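What is a canvas bag made of?

Canvas is a strong cloth. It has been used for sails, tents and shoes, and today a lot of it ends up as shopping bags. Most canvas is made from cotton, which grows on a plant. The cotton is picked, cleaned and spun into thread.

If you look very closely at a piece of canvas you will find threads going up and down and other threads going across. They pass over and under each other. This is called weaving. In canvas the threads are thick and packed close together, and that makes the cloth hard to tear.

Cotton is not bright white when it is picked. It is a creamy colour. Cloth that has been left that way is called unbleached. To make it another colour, people dip the cloth or the thread in dye.

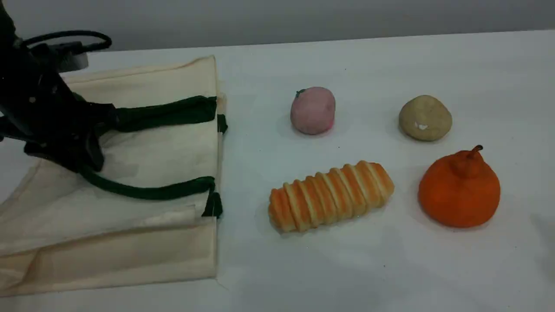

Handles do a hard job. When you lift a bag, all the weight of the shopping pulls on the places where the handles join it. Thick, soft handles are kinder to your hands than thin ones, which can dig into your fingers.

A flat bag has two sides sewn together. Some bags have an extra strip of cloth between the sides, called a gusset (say it "GUSS-it"). A gusset lets the bag open out wider, so a box or a carton can stand up inside.

How to pack a bag

Put heavy things in first, such as tins and jars. Put light things and things that squash, such as bread and soft fruit, on top. Try to keep the weight even on both sides. If the bag is too heavy to lift easily, use 2 bags.

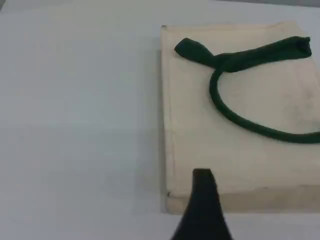
Looking after it

Canvas picks up dirt from floors, car boots and leaky food. Shake the crumbs out when you get home. For a small mark, ask a grown-up for a damp cloth and a little soap. Some canvas bags can go in the washing machine, but cotton may shrink in hot water, so read the label first. Let the bag dry fully before you fold it up and put it away.

Words to know

Dye: something used to colour cloth.
Seam: the line where pieces of cloth are sewn together.
Gusset: an extra strip of cloth that gives a bag more room.

Written by Ayten Ekinci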